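Filed under: Building Services > Hot Water > Closed tickets

Ticket 138: Hot water slow to arrive, Flosdale annex, upper floor
Opened: Mar 27, 2019
Status: Closed, with one item carried forward
Priority: Normal

Reported fault

Upper floor washrooms at the Flosdale annex run cold for a long time before hot water arrives. Ground floor taps are fine. The fault is worst first thing in the morning and after lunch. No leaks reported. No change to the boiler or the cylinder since the last service.

System

Gas boiler feeding an indirect cylinder in the ground floor plant room. Secondary return loop to the upper floor in 22 mm copper, with a bronze circulating pump on the return leg, a non-return valve downstream of the pump, and a time clock. Tempering valves at each basin. The loop was extended when the Erkthorpe wing was joined on, and the drawings were not updated at that time.

Log

Entry 1. Checked cylinder thermostat against a clip-on probe. Cylinder top holding 61 degrees. Thermostat left alone. Flow pipe hot to the touch at the cylinder outlet and at the first riser. Return pipe at the plant room wall at room temperature. No circulation through the loop.

Entry 2. Time clock found running on the correct hour, with the on period set for evenings only. Somebody had reset the tappets. Set on period to cover opening hours. Pump energized at the clock output. Supply voltage present at the pump terminals.

Entry 3. Pump hums but does not move water. Isolated it, removed the bleed screw and found the shaft stuck. Freed the shaft with a flat screwdriver. Pump turned over and ran quietly. Return temperature began to rise within a few minutes, then levelled off at 34 degrees. Expected figure is above 50.

Entry 4. Suspected air at the high point. The automatic air vent above the ceiling tiles was capped tight. Loosened the cap one turn and air came out steadily, followed by water. Return rose to 41 degrees. Better, still low.

Entry 5. Isolated and opened the non-return valve. The flap was held part way by scale. Cleaned the seat, but the hinge pin was worn and the flap would not sit square. Ordered a replacement from Prestden, stock item, eight days. Valve reassembled as found and the loop left running in the meantime.

Entry 6. Replacement valve fitted with the arrow toward the cylinder. New fibre washers on both unions. Return now at 52 degrees after an hour. Timed the furthest upper floor basin at 21 seconds to hot. It was 70 seconds at the start of the job.

Entry 7. Traced the loop by hand through the Erkthorpe wing. A branch tees off to a capped dead leg behind the old tea point. The leg is longer than it should be and holds standing water. Needs to be cut back to the tee. This requires a drain down and has been raised separately. Until then the cap is to be opened and the leg flushed weekly, with the flush recorded in the plant room book.

Entry 8. Balancing valve on the upper floor return was fully open. Throttled it until the return temperatures of the two branches matched within two degrees. Marked the spindle position with paint pen. Please do not adjust it to fix a single slow tap. Check the strainer on the tempering valve first.

Entry 9. Caller asked whether the pump should be upgraded to the larger Sarmiento model mentioned in an earlier quote. Not recommended. The existing pump meets the required flow now that the valve is clear, and higher velocity in 22 mm copper would shorten the life of the elbows.
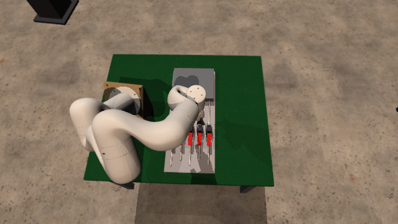
Can the return pump be switched off overnight to save power?

Only if the loop gets back up to temperature before the building opens. On this system allow an hour, so set the clock to start the pump an hour ahead of opening and check the return pipe temperature at the end of that hour. If it is below 50 degrees, start the pump earlier.

Carried forward

Cut back dead leg at the old tea point. Update the drawings to show the Erkthorpe branch and the balancing valve. Re-check return temperature in June, when the heating is off and the boiler is serving the cylinder alone.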